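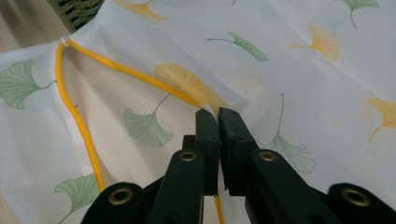 Según Hajar Berrada, una etiqueta que no sobrevive a un cuarto de primaria tampoco merece llamarse etiqueta, y con esa observación se abrió el punto primero, etiquetado de fiambreras y ropa del comedor de Trotthorpe.

Mohcine Fawzy informó de que quedan 57 fiambreras sin nombre en el armario. Abrirlas se deja para otra reunión.

Mahmoud Cherkaoui propuso que cada familia dibuje sus pegatinas en casa. Ashraf Hajji recordó que en mayo se hizo lo mismo y aparecieron 26 unicornios idénticos. Se acuerda que el dibujo sea libre y el apellido, obligatorio.

Punto segundo: papel adhesivo. El presupuesto de Furnoto asciende a 1.468 por un papel que resiste el lavavajillas. Adel Abdel Rahman preguntó si también friega. Se pedirá otro precio a Wostetti.

Punto tercero: taller de manualidades. Se aprueba con 7 votos a favor y un suspiro, que el secretario no sabe en qué columna poner. Las tijeras las trae Mohcine; las de zurdos, si las encuentra.

Ruegos y preguntas: Hajar ruega que se devuelva la guillotina. Se ruega con ella.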